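冷蔵庫の引き出しを見直す

夏になってから、飲み物の置き場所が足りなくなった。うちの冷蔵庫はステンレスの大きいもので、ドアの棚はドレッシングや麦茶で埋まっている。そこで、下の引き出しのケースを一度空にして、使い方を決め直すことにした。
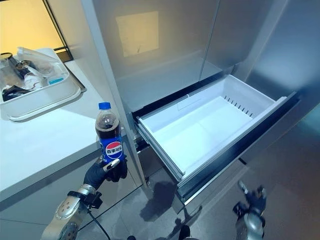
カウンター脇の冷蔵庫と、青いキャップの百事可乐。

このケースには、いつ買ったか思い出せない冷凍うどんと保冷剤が入っていた。保冷剤は24個。5個だけ残して、あとは処分した。ケースは白いプラスチックで、洗って拭くところまで入れて30分。引き出しは全開にしたほうが奥まで手が届く。

コーラを選ぶのは家族で、自分はほとんど飲まない。凍らせると困るので、ペットボトルは上の冷蔵室に入れる。立てると棚板につかえるため、横に寝かせることにした。
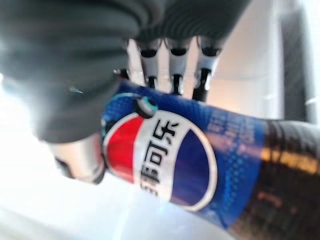
横向きのペプシ。ラベルは青。

寝かせる場合はキャップをきつく締めておく。開封したものはドアの棚へ戻し、3日で飲みきる。前に倒れて漏らしたことがあり、それ以来このやり方にしている。

空いた引き出しには、手前にパン、奥に肉と魚を入れる予定。仕切りはNosoの小さいかごを試すつもりだが、幅が合うかはまだ測っていない。
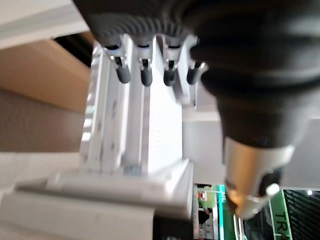

ティンデール(Tinddale)、2025-08-03
午前中に作業を終えた。冷凍うどんは昼に食べた。製氷皿の置き場所がまだ決まらないので、11月に冬の鍋の材料を入れる前にもう一度見直す。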